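Home | Kitchen | Workshop | Film Room | Storage | Contact

Looking after a film collection and the screen you watch it on

Most damage to discs happens between the shelf and the player. The tips below apply to DVD and Blu-ray equally unless one of them is named. They assume an ordinary living room and no special equipment.

Shelving

Stand cases upright, packed closely enough that they don't lean but with enough slack to pull one out by the sides. A row of superhero box sets weighs more than the same length of paperbacks, so fix the shelf to the wall at both ends and add a centre bracket on anything long. Our test shelf, a Sedgwick flat-pack unit, held 200 cases without bowing once the bracket was in. Keep the bottom row off the floor in any room with an outside wall.

Avoid the shelf above a radiator. Heat warps the case before it harms the disc, and a warped case grips the hub unevenly.

Taking a disc out

Press the centre hub with one finger and lift the disc by its outer edge with the other hand. If it will not release, press again. Do not flex it. Cases from the Ivinard reissue series have a stiff hub that loosens after 3 or 4 openings.

Cleaning

Wipe from the centre straight out to the rim with a soft, lint-free cloth. Never wipe in circles - a scratch that follows the track is harder for the player to correct than one that crosses it. For fingerprints, dampen the cloth with clean water and one drop of washing-up liquid, then dry with a second cloth. Leave polish, window cleaner and toothpaste in the cupboard. Work on a clear, flat surface.
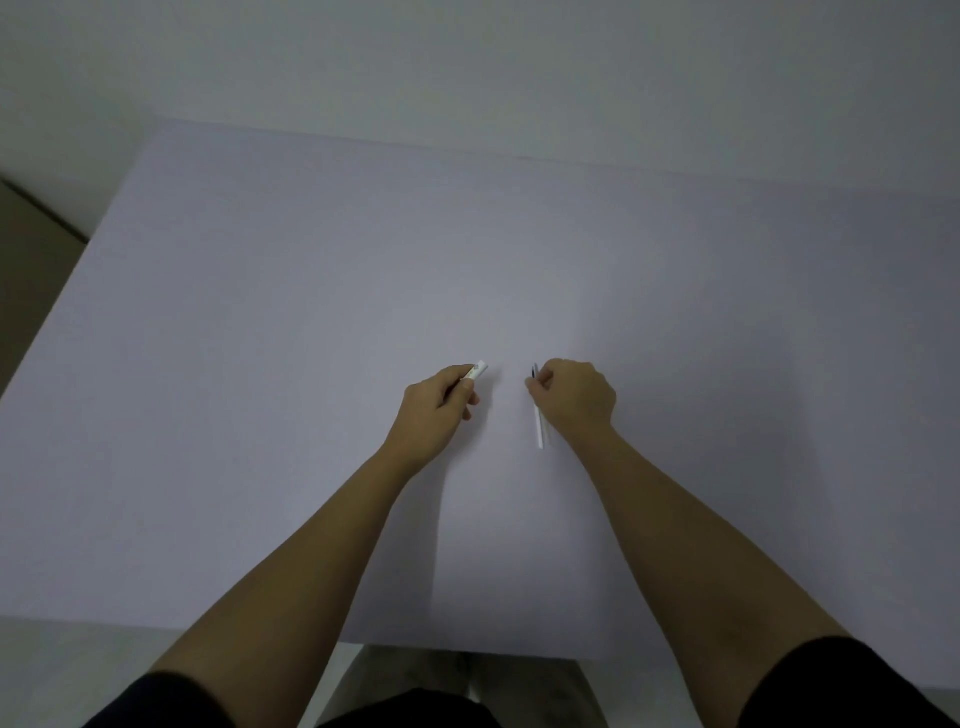 Small items at a pale tabletop, one in each hand.

Blu-ray discs have a hard coating and mark less easily than DVDs, but the data layer sits closer to the surface, so a deep scratch is more serious. Repair kits that grind the surface are for DVDs only. We tried the Pivon kit on an old rental copy and it cleared light scuffs. It did nothing for a gouge.

Sleeves and wallets

Wallets save space. A 400-disc wallet takes up less room than one shelf, though the inner pages press on each other when it is full. Fill each page on one side only if the films matter to you, and store the wallet upright. Put the printed covers in a flat folder in the same order.

The screen

Switch the television off and let it cool before cleaning. Use a dry microfibre cloth first. If marks remain, dampen the cloth slightly and never spray the panel. For a pull-down projector screen, check the maker's sheet - the Muvska fabric type should be dusted with a soft brush and not wetted at all.

Evelien Goossens wrote in after our November page to add that comic-book films with long dark sequences show up dust on a screen better than any torch. Pause on a black shot with the room lights on and look from the side.

Remotes

Remove the batteries from any remote that won't be used for 2 months. If the contacts have a white crust, take the batteries out, wipe the contacts with a cotton bud dipped in white vinegar, and leave the cover off overnight before fitting new ones.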